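Prilta Opens Its Doors, and Its Coffee Machine

I have visited a lot of factories in the name of this newsletter, and I have learned to judge them by the length of the welcome speech. Prilta, which makes office chairs on the edge of a town whose main export used to be onions, kept us standing in the parking lot for 30 minutes. The sun was out. The chairs were inside.

The open day on 24 June 2025 marked the end of a long renovation of the old Rawat cannery, and the new owners are proud of it. Henk Visser, the site manager, told us three times that the brick was original. He patted it each time. By the third pat several visitors were patting it too.

We were given yellow vests, split into groups by the color of our wristbands, and told to stay between the painted lines. My group was green. Our guide was Tomomi Onishi, who normally works in upholstery and had clearly been volunteered for this by somebody else. She was the best thing about the day. Asked by a man in sandals whether the chairs were comfortable, she looked at him for a while and said, "Some of them."

Upholstery is where the tour earns its ticket. The foam arrives in blocks the size of a garden shed and leaves as seat cushions, and in between there is a great deal of cutting, gluing and muttering. Fabric is stored by color along one wall, and there are 130 colors, of which, according to Tomomi, customers order black. There is also gray. A bolt of something called Harvest Coral has been on the shelf since the company began, and she introduced it to us as if it were a relative.

After that came the testing room. A weight drops on a seat, goes up again, and drops on it again, all day long. I could have stayed for hours. A boy of maybe six asked if he could sit in the chair while it was going, and his mother had to be quite firm.

Upstairs there was a hall for suppliers and neighbors, with tables, leaflets and the bowls of wrapped mints without which no business event can legally take place. I took leaflets from Trasa (casters) and Jikitz (a payroll service with a very loud banner), and I still have both because the recycling bin was behind the man from Jikitz.

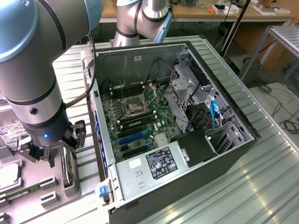 Desktop computer with its side panel off, on a metal table.

Lunch was soup. There were two lines for it, one of which turned out to be the line for the restroom, and I was near the front of that one before anyone spoke up. The soup was pea and very good. The bread had been gone since before the green group was let in, a fact the blue group was discussing cheerfully over its bread.

Anouk Van Rooij from the design office gave the afternoon talk, on armrests. I went in expecting a nap and came out with opinions. Most of us, she says, set them too high and then blame the desk. She also passed around a wooden armrest from an early model, which came back to her sticky.

The shop by the exit sells seconds at a discount. I sat in every one, found nothing wrong with any of them, and bought a gray stool that leans a little to the left. So do I, by that time of day.

Practical notes: parking is free but fills early, and the overflow field is a field. The next open day is planned for May. Wear closed shoes, eat before you come, and ask for the green group if Tomomi is leading it.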